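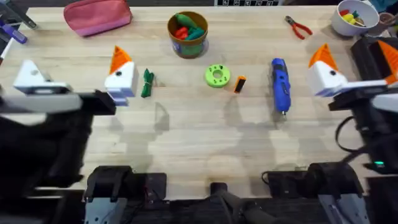

I've now driven a pair of robot arms by remote control through 171 goes at the same tidy-up job, and I've got opinions. The big one is that we should stop picking only our smoothest drivers to do the showing.

Everybody at Skideck wants Munther Najjar at the controls, and fair enough, he's lovely to watch (he never seems to wobble!). But a robot that has only ever copied Munther hasn't a clue what to do when a grip goes a bit wonky. My goes are full of second tries and little shuffles sideways, and I'd argue there's a lot in there worth learning.

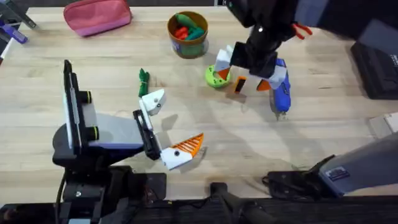
Using two arms makes this plainer still. With one you can muddle through, but with 2 you have to decide who holds and who waits, and every driver decides differently. I lead with the right. Munther swaps without thinking and can't tell you why he did it.
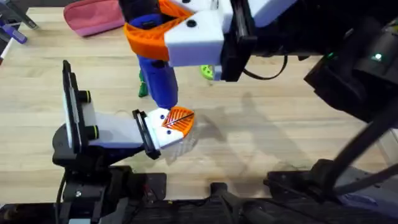

The folks over at Pikmont throw out any go that isn't clean, and I do see the appeal, it makes for a very neat folder. I'd still keep the messy ones, label them properly and let more people have a turn, starting with whoever's worst at it. I'm free most afternoons.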